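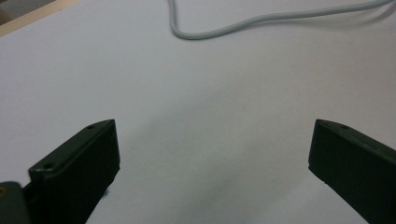 How a Gripper Is Looked After

A gripper is the part of a robot that picks things up. Many grippers have two fingers, which engineers also call jaws. The fingers move apart to open and move together to close. When something soft or round or heavy has to be held, everything depends on those two fingers being straight, clean and tight.

This page explains how one kind of gripper is set up and how it is kept working. The gripper is called the Rondlow. It is made of plastic, and a person can hold it by hand or bolt it to a robot arm. The steps come from the workshop at Skemisar, where Tineke Dierckx is the technician in charge of small machines.

The main parts

The body is the thick part at the back. It holds the motor and the gears.

The fingers stick out of the front of the body. Each has an inner face, which is the side that touches the object. The inner face is flat.

The rim is the narrow edge of a finger. Dark plastic fingers often have small round holes along the rim. On the Rondlow these are screw holes. A screw in a hole holds a rubber pad against the inner face. When the pad is off, the hole is left open.

The camera sits above the fingers and looks down past the tips. It takes a picture many times each second, and a computer uses the pictures to work out where things are.

The cable carries electricity and signals between the gripper and the computer.

Getting the table ready

A gripper is checked on a plain, pale table. Dark fingers show up well against a pale surface, and so do dropped screws. The light should be soft and even. A bright lamp on one side makes hard shadows, and the computer can mistake the edge of a shadow for the edge of an object.

Cables are moved to the far side of the table before the fingers are closed. A cable that gets pinched may look fine on the outside and be broken on the inside. That sort of break is hard to find. Dierckx once spent most of an October afternoon looking for one.

Check 1: Power off

The switch on the body is turned to off and the power plug is pulled out. Both are done every time. A gripper motor is small, but it turns a set of gears, and gears make a small motor push much harder. The Rondlow can squeeze with a force of 40 newtons. A newton is a unit of force. Forty newtons is close to what you feel when you hold up four one-liter bottles of water. This is enough to hurt a finger.

Check 2: Looking at the fingers

The technician looks at the two fingers from above. The tips should be level with each other. If one tip sits farther forward, the finger has slipped on its mount or the mount is bent.

Next comes the plastic. Cracks usually start at a screw hole, where there is less material to carry the load. A crack can be as thin as a hair, so the finger is turned slowly under the light. A cracked finger is replaced. Glue is not used on it, even if the crack is short.

Check 3: Screws

Each screw is tested with a hand screwdriver. It should feel firm and not turn. If it does turn, it is tightened until it stops and then left alone. Too much turning strips the thread, which is the spiral groove that lets a screw grip. Plastic threads strip sooner than metal ones.

Screws work loose because a gripper shakes a little each time it closes. The shake is too small to see. After 2000 closings it has been repeated 2000 times, and a screw may have moved by a quarter turn. The Rondlow counts its own closings, and the screws are checked each time the count goes up by another 2000.

Check 4: Cleaning

Dust and skin oil make the inner faces slippery. They are wiped with a cloth that is slightly damp and then with a dry one. The camera lens gets its own clean, dry cloth. Paper towels are kept away from the lens. They are made of wood fibers and can leave fine scratches.

Check 5: Setting zero

Now the power goes back on, and hands stay away from the fingers. The computer tells the gripper to close slowly with nothing between the tips. When the fingers touch, the motor cannot turn any farther. The computer saves that place as zero.

Then the gripper opens all the way and the computer saves that place too. Between closed and fully open, the Rondlow's motor takes 400 small steps. At step 200 the gap should be half as wide as the full gap. The technician measures it with a ruler. If the ruler and the computer disagree, the zero is set again.

Setting up a machine so that its numbers match real measurements is called calibration. Kitchen scales need it, and so do thermometers and the pumps at gas stations.

Check 6: A test grip

The last check uses a foam block. The gripper closes on the block, holds it for ten seconds and opens. The technician watches for two things. The block should not slide, and both fingers should reach it at the same time. If one finger touches first, it pushes the block sideways before the other arrives. The usual cause is a worn gear.

What goes in the logbook

Every gripper at Skemisar has a logbook. An entry gives the number of closings, the parts that were changed and the name of the person who did the work. A short entry might read:

Closings: 600. Left pad changed. Zero set again. Test grip good. T. Dierckx.

If the same part keeps appearing in the book, the problem is probably somewhere else. A left pad that wears out faster than the right one may mean that the left finger is bent.

Words to know

Calibration: setting up a machine so that its numbers are correct.
Jaw: one of the gripping fingers.
Newton: a unit used to measure force.
Thread: the spiral groove on a screw or inside a hole.
Zero: the position a machine measures from.

Page checked December 2025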